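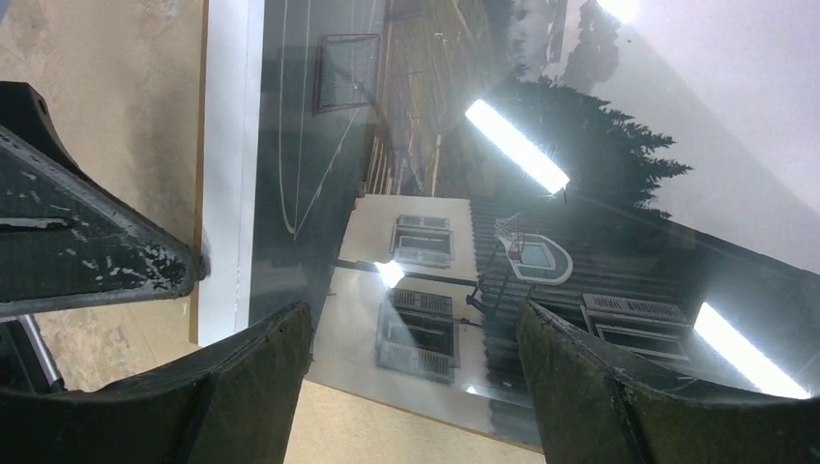
4.2 Surface finish and use at home

Most of the prints people showed us were glossy, and most had been ordered that way without much thought. Of the 2,813 prints recorded in the survey of Ondum and Poleo, the larger share came from shop counters where gloss was the standard finish and matte had to be asked for. People liked the deep blacks and the strong colour of a gloss print when they picked it up at the counter. They were less happy with it once it was home, and the complaint was nearly always glare. A large print laid flat is the hardest case, and Figure 1 shows the effect, with bright reflections lying over the outdoor scene while the pale border at the left stays easy to make out. Several people told us they had stopped noticing the reflections on their own walls and only saw them again when a visitor leaned to one side to look.

We had expected the finish to matter most for prints behind glass, where there are two shiny surfaces to deal with. The interviews did not bear this out. People who framed a print had usually picked the spot for it with some care, away from a window or on the wall beside one. Unframed prints had no fixed spot. They were on sideboards, in drawers, on top of the piano, under the glass of a coffee table and in one home on the inside of the laundry door. They were picked up and tilted when someone wanted to see them, and put down again somewhere else.

Light levels were taken with a hand-held meter at the place where each household said its prints were most often looked at. Kitchens were the brightest rooms by day and living rooms the dimmest in the evening. We used 500 lux as the line between bright and ordinary viewing, following the practice in our earlier survey, and kept the two groups apart in the analysis. In the bright group, people with gloss prints reported tilting or shading the print more often than people with matte prints. In the ordinary group we found no clear difference. We did not measure the angle of the light, and this is a weakness. A lamp straight overhead and a low window to the side can give the same reading and trouble the viewer in quite different ways.

Fingerprints came up in nearly every interview without our raising them. Gloss shows them and matte mostly doesn't, at least until the surface has been rubbed enough times in the same place to polish it. Parents of young children had strong views on this. One father in Poleo had put all of the family's beach pictures into plastic sleeves, which kept the marks off but made the glare worse, and his daughter kept taking them out. An older woman in Ondum held her prints by the white border only and taught her grandchildren to do the same. She would not order borderless prints for this reason and had changed shops over it.

Borders were not part of the survey form as first drafted. They were added after the pilot, when it became clear that people used them in ways we hadn't planned for. Dates and names were written on them, tape went on them, and they took the wear at the corners. Prints with a border were more likely to have been passed around by hand and less likely to have been thrown out after damage, though the numbers for damaged prints are too small to lean on. We suggest that later surveys record border width along with print size from the beginning.

4.3 Surfaces under and around the print

Where a print sits has received far less attention than what it is printed on. The advice leaflets we collected deal with albums, boxes and frames, and have little to say about the bare table or shelf. Yet the households in our sample kept a good part of their loose prints on just such surfaces – benches, desks, hall tables, the tops of chests of drawers – and often for years.
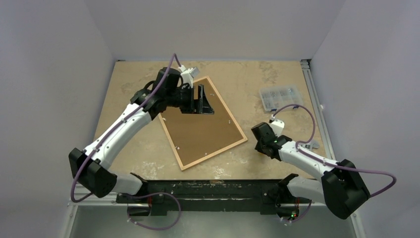 Unsealed wood products were the most common shelf and table material in the homes we visited, ahead of painted timber, laminate and glass. They are cheap, they are easy to cut to fit an awkward corner, and people tend to put up with marks on them that they would clean off a better piece of furniture. Wear is not spread evenly over such a surface. On the particleboard panel in Figure 2 the whitish scuffs and smudges are most noticeable towards the front edge, and we met the same pattern on a good many household shelves, where things are slid in and out over the front and the back is hardly touched. Our interviewers were asked to note whether loose prints were kept in the front half or the back half of the shelf. Prints kept at the front had more scratches on the lower edge and the lower corners. Prints kept at the back had more dust on them and, in the older Ondum houses, more curling.

The colour of the surface also made a difference to how people judged a print. Several of those interviewed said that a print looked yellow or dull on one table and fine on another. We tried this for ourselves with a small set of test prints and three boards, one pale tan, one mid-grey and one white. Skin tones looked cooler against the tan board and warmer against the grey, and the white board made every print look darker. The test was informal and was done with project staff only, so it is reported here as a note and not as a result.

Dust is the other matter. Raw board sheds fine grit from its cut edges, more so if it has been sawn at home, and a gloss print dragged over that grit picks up hairline scratches on whichever face is down. Most people store loose prints face up, and so the damage is to the back, where it does little harm. Those who store them face down to keep the light off were the ones with the scratched pictures. A sheet of plain paper under the print was the usual remedy among people who had thought about it. Felt was also used. The Condori Street social club in Poleo lines its display shelf with leftover wallpaper and changes it every December.

4.4 Households without printed photographs

Not every home had prints. Of the 200 households approached, 68 agreed to a long interview, and among these there were some with nothing on paper at all. We had meant to leave them out, but Baoshan Fang, who carried out the Ondum interviews, argued for keeping them in, and the section is better for it. These households were mostly younger renters, and what they told us bears on the question of finish from the other direction. They had seen prints in other people's homes and described them as shiny, curled or stuck together. Few of them knew that matte was on offer. When shown a matte and a gloss print of the same garden view, they generally preferred to hold the matte one and to look at the gloss one – a split that also turned up among regular buyers of prints, though less sharply.

Price was mentioned less often than we expected. At the Urkeo counter in Poleo, where many of the households bought their prints, the two finishes cost the same in the small sizes, and only the large sizes carried an extra charge for matte. Staff there told us that customers rarely ask about finish unless they are having something framed. The order form has a box for it, at the bottom, below the delivery details.

The households without prints were asked where they would put a large photograph if they were given one. Most named a wall. Very few named a table or shelf, and two said they would keep it in the tube it came in. These answers should be read with some caution, as people's plans for an object they don't own may not tell us much about what they would do with it. Section 5 takes up the answers on walls in more detail, together with the measurements of hanging height.

We use cookies to improve your reading experience and to see how our pages are used. By continuing to browse this site you agree to our use of cookies. Manage preferences Accept all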